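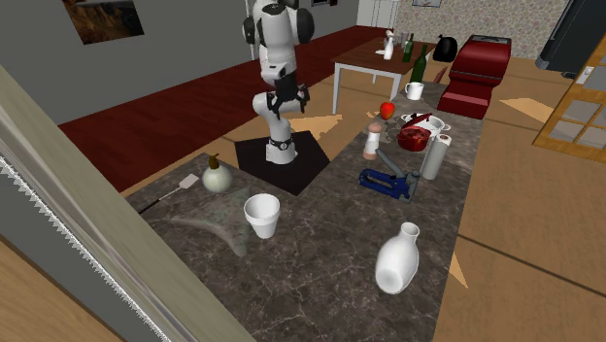
Bistia Hanging Rail, item 958

Filed under: Gallery Supplies / Hanging & Display / Rails

Most hanging rails are sold as if they will change the way you run a gallery. We doubt that. A rail lets you move a painting sideways without drilling another hole, and the Bistia does that well enough for us to stock it.

It comes in 32-inch sections that join end to end with a flat steel pin. The maker, Peder, calls the joint invisible. From across the room, maybe. Up close you will see a line, and under raking light you will see it sooner. Paint helps a little.

Each hook is rated at 40 pounds. Peder's leaflet says you can hang "almost any work" on a pair, and we would like to know what they have in mind by almost. Weigh the piece in its frame, with the glazing. The rating also means nothing if the rail is screwed into bare drywall — find the studs.

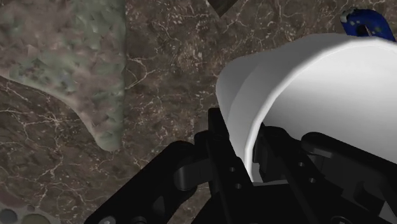 We ran the last show on these and the hooks held fine, but the cords took a week to stop stretching and we were up the ladder every morning, writes a gallery in Plomthorpe.

We have heard that complaint more than once. Peder says the newer cord is pre-stretched. We can't tell it from the old one by looking, so our advice is the same for both: hang the cords with a weight on them for a few days before the work arrives, then level everything.

What's in the box: one rail section, 2 hooks, 2 cords, one joining pin and wall screws. The screws are short. We use our own.

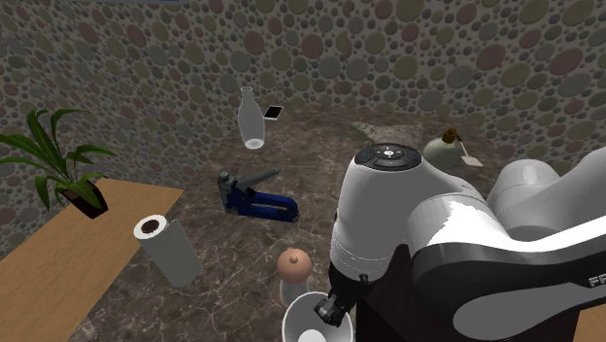 Robot arm and white bowl, pebble-patterned wall behind.

Finish is matte white only. The Londoño rail comes in black and costs more, and as far as we can see the extra money goes on the color. The hooks do not swap between the two systems, whatever you may have read, so pick one and stay with it.

Should you buy it? If you change shows often, probably. If you hang the same six pictures for years, two nails are cheaper.

Cut sections can't be returned. Unopened boxes can.

Contact us | Shipping and returns | © Plomthorpe Gallery Supply | Back to top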